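Filed under: Project updates > Heritage grants
13 shares

Lemcombe Gig Archive: progress report to the Brusedier Fund
2025-10-12

Hello all, and thanks for the extra week. I was going to send this when the last of the posters had been flattened, but they're taking their own sweet time under the boards, so you're getting it with a few of them still curly.

The short version is that the cataloguing is going well, the oral history side is behind, and I've spent less on boxes and more on sleeves than I told you I would.

When I wrote in January we had a spreadsheet with a lot of gaps in it and a back bedroom full of carrier bags. The catalogue now stands at 2,827 entries out of 3,014 items. Most of what's left is the awkward stuff: handbills with no year on them, a run of backstage passes where the ink has faded to almost nothing, and a scrapbook which I can't decide whether to treat as a single item or take page by page. I'm leaning towards leaving it whole. Whoever made it stuck ticket stubs next to bus tickets and a chip shop receipt, and I think you'd lose something by splitting them up (also the glue is dreadful).

The Kirkine Ballroom material is the bit I'm most pleased with. We had always known it was a good venue for its size, but we only had stubs from the last few years before it closed. Then a carton came in from a house clearance with door takings, seating plans and a fat bundle of unused tickets, some still in their perforated strips. That has let me put dates to shows that people in town have been arguing about for decades, and I've had to correct our own website twice. One of the best-loved stories in Lemcombe, about a certain band walking off after two songs, now looks very shaky. The takings book has no refunds against that night at all. I've put it in the catalogue notes as gently as I could.

Dating has eaten more hours than anything else. Plenty of tickets give you the day and the month and leave you guessing at the year, so it's a matter of checking prices, printers' marks and the local paper on microfilm. Where I'm not sure I've said so in the entry, and there's a field for it now. I'd much sooner have an honest question mark than a confident mistake that gets copied about for ever.

Storage next. We've changed from the album pages in the original budget to loose polyester sleeves from Tse Archival, which cost more per sheet but let you see both sides of a ticket without pulling it out. The backs turned out to matter! People wrote set lists on them, and phone numbers, and in one case most of a letter. Everything catalogued so far is in 13 boxes on the metal shelving, with the posters kept flat in the plan chest. The underspend on boxes covers nearly all of the sleeves and I'd like to move the rest across from the travel line, if you're happy with that.

Scanning is done for all the tickets and most of the programmes. The programmes are slow because I won't force the spines.

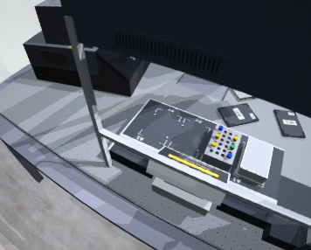
Workbench with a perforated top and black equipment boxes.

Now the part that's behind. I promised you a set of recorded interviews and so far I've finished three. They're lovely (there's a wonderful half hour on working the Kirkine cloakroom on a wet night), but typing them up takes me far longer than I allowed. I'd like to lower the target to up to 13 by the end of the grant, with full transcripts, and drop the idea of video altogether. Sound is all most people are comfortable with anyway, and the files are easier to look after.

Copyright is still a bit of a muddle. Old tickets seem fairly low risk but the posters are another matter, and for now anything with substantial artwork goes online as a small thumbnail only. I've written to two printing firms and had a kind reply from one of them.

Things I need from you, when you get a moment:

- a yes or no on moving the travel money
- a yes or no on the new interview target
- your current logo, as the one I've got comes out fuzzy on the display panels

The panels go up in Lemcombe library in January. Do come if you can, there'll be tea, and I'll bring the scrapbook out for the afternoon so long as everyone keeps their cups on the other table.

3 comments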